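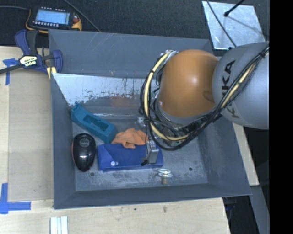
Figure 1. The gray bin on the table, with the blue box, the orange cloth and the teal block inside.

Project report: What a bin does to the things you put in it
Packaging and Storage elective, spring term

When I signed up for this project I figured I'd be writing about boxes. I ended up writing about one bin, the big gray one, and I've now spent more time looking at the inside of it than I ever spent looking at my own closet. My project partner was Kyung-hwa Ham, who did the drawings and most of the measuring. The writing (and the mistakes in it) are mine.

Our question was pretty simple. If you drop a few unlike objects into an open bin with sloped sides, where do they end up, and how easy are they to get back out? Our teacher wanted us to pick something we could test with stuff at hand, and Kyung-hwa had worked a summer at the Grosside thrift warehouse, where everything goes into bins and half of it gets lost at the bottom. So that was our starting point.

The bin

It's wide at the top and the walls slant in toward a smaller rectangular floor. The paint on the inside is dark gray, and it has had a life! There are thin light scratches on one wall, and on the slanted part below that the coating has worn away and left a bright whitish-blue patch with ragged, flaking edges. I got kind of obsessed with that patch. My guess is that things slide down the slope and scrape it, but we didn't see it happen, so please read that as a guess.

The objects

We wanted things that behave differently. The blue box has a flat top and a slanted facet at one end, so it sits nicely when it's lying down. The teal block is long and likes to end up diagonal. And then there's the orange cloth, which doesn't have a shape of its own at all — it borrows one from whatever it lands on. In Figure 1 it's draped over the back edge of the box with a flap hanging forward onto the top and the rest bunched up behind.

What we did

We did 43 drops in two afternoons in March, tipping everything in from a tray and sketching where it landed. Kyung-hwa's sketches are in the appendix. We threw out 8 of them, all from the first afternoon, when I kept tipping the tray from different heights (sorry, Kyung-hwa).

What we noticed

The slopes really do push things toward the middle, which sounds great until you remember the cloth. Once it was over the box, we tended to grab both by accident, or pull the cloth and drag the box along. The block on its own was easy almost every time. I had expected it to be the annoying one!

We also tried putting the cloth in first, flat on the floor, and that was much nicer. The hard things sat on top and came out clean. I'd like to try that again with more than one cloth, maybe the thick kind Irton sells for drying dishes.

Things I'd change

I'd mark the tray height with tape from the start. I'd also want a second bin with straight walls, so we'd have something to compare with, and a better way of drawing the cloth than "orange blob, left," which shows up in my notes way too often. Kyung-hwa wants to add a paper bag to the set, and she's already saving them.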